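Skirgate Hand Gripper – demo visits and what to expect

I've been selling the Skirgate for a while now, and the thing people ask for most is a chance to hold it before they spend any money.

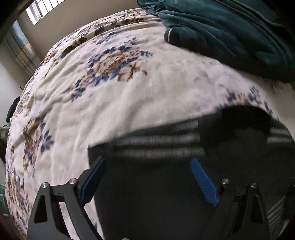 So we do demos! You can come to us at the Willcombe workshop, or (if you're not too far off) I'll pack it all in the car and come to you. I like the second kind better, because your stuff is always more interesting than mine. Sweaters, blankets, kids' pajamas, whatever needs putting away.

If you're new to these: it's a two-finger gripper that you work by hand, with a camera on it, so you can record yourself doing a job and use the recordings later to train a robot arm. You don't need the arm to get started. Plenty of our customers don't own one yet.

The big open day was in June and we had 26 people through the door, which is a lot for our workshop – there was a line for the coffee and a longer one for the folding table. Ikhsan Saragih ran the folding and I mostly talked (no surprise there). He's much better at it than I am. I still grab too deep and come up with two layers when I wanted one. His advice is to come in low and slow, with the fingers wide open, and only start closing once you're right on the cloth. I've been repeating that to everybody ever since and taking the credit when I can.

The part I enjoyed most was Mareike Kröger bringing in a duffel of her own laundry and asking to try the whole lot. Thick stuff was easy for her. Thin T-shirts were a pain, and I'd rather tell you that now than have you find out at home. If thin fabric is most of what you handle, ask me about the softer Bosaren pads. They swap over in a couple of minutes and I'll bring a set along if you remind me.

What you get in a demo visit

Each visit runs 60 minutes. I spend the first bit showing you how to hold it and how to start and stop a recording, and after that it's in your hands and I try to keep quiet. Up to four people can share a visit, but two is nicer. You keep whatever you record, and I'll help you copy it over before I leave.

Please have ready:
– a bed, couch or table with some space to stand beside it
– a pile of things you'd really want moved or folded
– decent light (daylight is great, open the curtains!)

What's in the box if you buy

The gripper, one set of finger pads, a spare set, the camera mount, a hex key, and the Petersen carry case. The case is bigger than it needs to be, I know, but I've dropped mine down a flight of stairs and everything inside was fine. The warranty is 24 months and covers everything except worn pads.

Price is $2,000 with the case. If you've had a demo, I take the visit fee off the total. Schools can borrow one for two weeks first – just write and ask, there's no form.

Workshop visits are mornings only, from nine-thirty. Home visits I can do later in the day. Tell me what you're hoping to pick up and I'll bring the right pads.

Contact us | © Skirgate, Willcombe workshop | Back to top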